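PETDEN, September 9, 2023 - Karabulut, the family bakery that has kept Petden in rye bread and sesame rings for longer than most of us can remember, is delighted to share that its second shop will open its doors in Brutbridge next February!

The new shop will have seats for 14 (a little snug, we admit, but so is the one everybody loves), a proper coffee counter, and the same morning bake that our Petden regulars line up for. We asked customers what they wanted to see in Brutbridge, and 472 of you wrote back, many with whole pages of kind words and a great many opinions on poppy seeds.

Our good friends at Trutis are fitting out the kitchen and the seating.
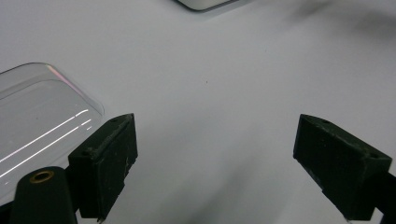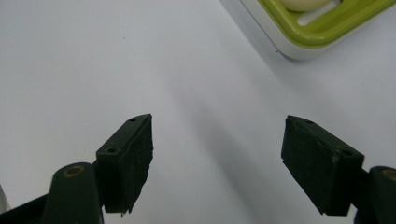

The Petden shop will keep its usual hours all through the winter, and standing orders will carry on just as before. Anyone hoping to join the Brutbridge team is warmly invited to ask for a form at the Petden counter.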